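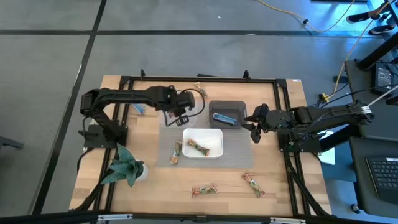 ## 3. Planning and budgeting before you order

Please read this section before you send the purchase form to Bisus. It takes the sorting cell of the Dorkura guide (two arms, one table, small packaged goods) and helps you to decide what must be bought and what you may already have.

### 3.1 Measure the table first

1. Choose the table before the arms. The arms are fixed at opposite sides and reach inward, so the width of the top decides where both grippers can meet.
2. Mark the place of each base with tape. Leave free space outside of the table too, as an elbow can stand out past the edge when the forearm is folded.
3. Check that the floor is level, and write down the distance to the nearest power outlet.

> **Note:** The order form asks for the table width in centimetres. Customers in Partington sent us inches in the past and the frame had to be cut again.

### 3.2 List the small items

Small items are cheap one by one, but they are often forgotten in the budget. For the first tests we recommend:

- 1 mat for the middle of the table
- 2 or 3 open containers of different colours
- 9 packaged snack bars with different wrappers
- spare gripper fingers, one set for each arm

Bars in shiny wrappers are a good choice for training. The foil has folds, the ends are flared and the colours change from one flavour to another, so the gripper meets many small differences at low cost.

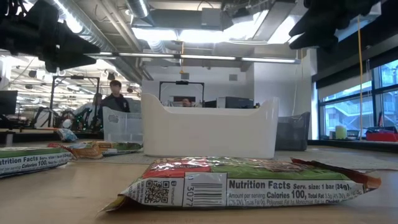
Keep the same brand and size during one test period. If you change to a bigger bar in the middle, the results can not be compared, and you will pay for the test hours two times.

### 3.3 Fill in the budget sheet

1. Enter the price of the arms, the frame and the table on separate lines.
2. Add $606 for cables, clamps and power adapters. This is our fixed kit price until the end of May.
3. Add 8 hours of labour for assembly.
4. Add freight. From the Tronthorpe warehouse, a full cell travels as one pallet of 61 kg, table not included.
5. Send the sheet together with your floor sketch.

> **Caution:** Do not order cables by the straight distance from arm to outlet. The cable must follow the arm in every position, and a cable that is too short can pull out of the connector.

Prices in this section were checked on 1/29/26.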